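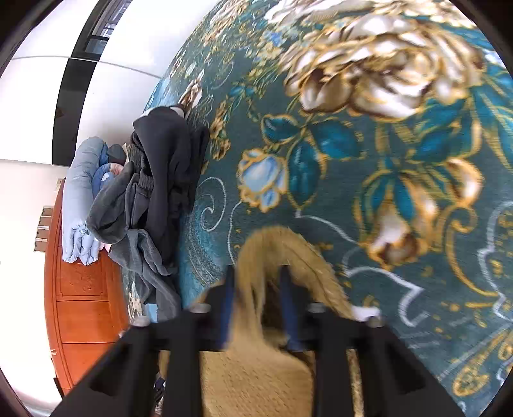
Sun 9 March, dye shed notebook

Teal, second round

Got in early and had the whole bench to myself, which meant I could spread out every skein from the autumn and finally see them side by side in daylight. The October batch is much greener than I remembered! Under the shed lights I would have sworn it was blue. New rule for me: judge color at the window only, and write down the weather next to it. Today was bright overcast, very even, lovely for this.

What I'm after is the deep teal you get as a ground in old-style floral carpets, with cream roses and gold outlines sitting on top of it. It leans blue, it's dark, and it still has some green life in it. Most of my attempts so far have gone either to bottle green or to plain navy.

Wool: Bellwood two-ply, the undyed one, 689 g in total after winding. Scoured last night and left to soak, so it went in thoroughly wet. Some of the ties were too tight on the autumn skeins and left pale bands, so this time I did loose figure-eights in cotton and they behaved perfectly.

Vat

Indigo, fructose and lime, in the tall pot we call Kong. Took it up slowly to 52 C and then switched off and wrapped it in the old quilt. By the time I'd had coffee there was a good coppery skin and the liquid underneath was a clear yellow-brown. Smelled right too. I am so much happier with this vat than with the one I rushed in January, which never cleared properly and gave me gray.

Dips were short, with a long airing on the line between them. First dip came out that shocking lime green and went over to pale blue while I stood there. I've done this I don't know how many times and I still stop whatever I'm doing to watch it.

Split the skeins after the third dip:

A - stopped at three dips, mid blue
B - five dips
C - seven dips
D - 9 dips, nearly black when wet

Rinsed all of them, a little vinegar in the second rinse, then alum overnight for A and B. C and D are going in the alum bath tonight when the pot is free. I know some people mordant before the blue. I tried that in the fall and the yellow took unevenly, so blue first for now, but it's only one trial and I'd love to be proved wrong.

Yellow over the top

Weld, from the big paper sack. Chopped it small, simmered an hour, kept well below a boil. Strained through the curtain scrap and added a pinch of chalk, and the bath went from straw to proper egg-yolk yellow on the spot. Marvelous stuff.

I only ran test lengths today, cut from A and B before they went in with the others and mordanted quickly in a jar. Results at the window:

A, ten minutes: grass green. Cheerful, totally wrong.
A, two minutes: sea green, quite close to the October lot.
B, ten minutes: bottle green.
B, two minutes: YES. Or very nearly yes. A touch more blue and it would be there.

So my guess is C with a two-minute dip, maybe three. The mistake all along has been far too much yellow. I kept treating it as an equal half of the recipe when it needs to be more like seasoning.

Gold and cream for later

Stela Tudose left me a card of samples from a pattern book dated 1930, and the golds in it are wonderful, browner than I'd have picked. Weld by itself is too lemony for that. Thinking weld first, then a weak onion skin bath, or a very small amount of madder. Cream can be the natural wool, perhaps with one quick pass through the spent weld bath so it doesn't look chalky beside the gold.

Stela, if you read this before I see you: can I keep the card another week? And do you know whether the Drastska yarn is still being spun? It took indigo better than anything I've had on the line, and I have only a little ball of it left.

To do

Alum bath for C and D tonight.
Light test: card strips of all four blues, half covered, south window.
Rub test on D with a white cloth. I expect it to crock.
Feed the vat before closing up, fructose only, check the pH in the morning.
Order weld seed from Brovbridge, the bed by the fence is free.
More cotton for ties.
Wash the quilt. It's blue down one side now.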